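Equipment Planning for a Household Sorting Cell
Student Project Report, Drisum Laboratory Course

1. Purpose

This report sets out the equipment plan for the Drisum sorting cell and the reasons behind each purchase request. The course allows each team $2000. The plan had to cover gripper parts, the work surface, test objects and spares through the end of August.

2. Gripper fingers

Fingers were the first item reviewed. The team compared slotted fingers with a knurled inner face against a smooth-faced set quoted by Gasau. The knurled type was kept for all trials with mixed household goods, and one replacement pair was entered in the budget at $200. The supplier, Gurnance, ships in 9 working days, so the order must be placed before the current pair is worn.
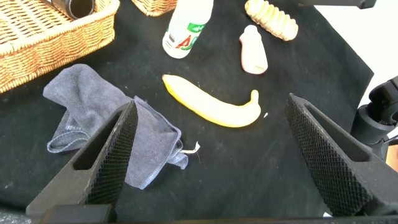 Teodoro Barroso commented on the draft that a single spare pair was too few, and that the team should price replacement pads separately before asking for whole fingers. He also asked for shipping to appear on its own line. Both changes were made in the table submitted to the course office.

3. Work surface and test objects

The black cloth is the least expensive item in the plan and requires the most upkeep. Lint shows on it, and a second cloth was added so that one can be washed while the other is in use. Baskets, a microfiber towel, a toy banana and plastic bottles were priced at local stores. The combined request for cloth and objects is $90. The team recommends buying soft and rigid items together, as a towel and a bottle place different demands on the same fingers.

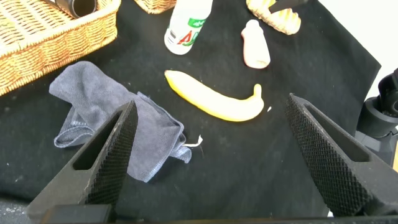

Report prepared by Nurhan Karabulut
Submitted Tuesday, June 27, 2023

4. Items deferred

A force sensor from Khattak was considered and deferred. Its price alone would have used most of the allowance, and the mounting plate is sold separately. The team will request a loan unit next term.

5. Remaining funds

Money not assigned to fingers, cloth or objects is held for cables, fasteners and one unplanned repair. Any transfer between lines requires the signature of the course instructor. Receipts are to be filed with the equipment log, and the spare fingers are to be stored in the labeled drawer beneath the bench.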